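Nastgate Equipment Remanufacturing
Progress report to the Rowbotham Fund, second half-year
Project: hydraulic component rebuild line, Drivdale branch

Status

The rebuild line at Drivdale has been running on a single shift since February. The test bench was the last large item to arrive. It was commissioned in March, five weeks behind the schedule in our original application, after the supplier changed the pump drive. The delay did not change the total cost.

Work completed

We took in 943 used cores during the period, mostly final drives, swing motors and main pumps from excavators in the 20-ton class. Of these, 694 were rebuilt, tested and put on the shelf. The remainder were either scrapped for usable castings or are waiting for seal kits. Main pumps take the longest. Scoring on the valve plates was worse than we allowed for, and we now send those plates out for lapping before anything else is ordered for the job.

The parts counter at Hedano began selling rebuilt units in April. Most sales so far have gone to contractors within a day's drive who run older machines and do their own installation. Warranty returns have been low. The two that came back in May had contaminated oil in the customer's system, and we have since added a flushing instruction sheet to every crate.

Core tracking

The paper tags have been replaced with stamped metal ones. Tags were being lost in the wash bay and the teardown notes could not be matched to the housings. Back entry of the old stock, about 3,000 records, is finished except for the undercarriage parts, which are stored in the north yard and will be done by August.

Spending

Spending is within the approved budget. Tooling came in under. Freight on cores came in over, mainly on collections from the western counties, and we have asked the branch to combine pickups where it can. We request permission to move the unspent tooling money to freight. A revised budget sheet is attached.

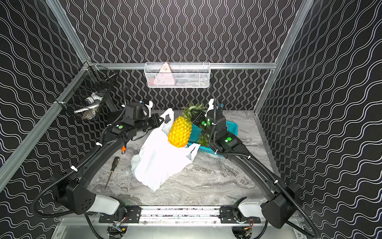 Issue 4, page 3

Next period

A second teardown bench will be installed in July. We plan to start on travel motors once it is in place, and to add cylinder resealing in the fall if floor space allows. One technician position is still open at Drivdale. The next report will include a full six months of sales from Hedano and the scrap rate by component type, as the Fund requested in its last letter.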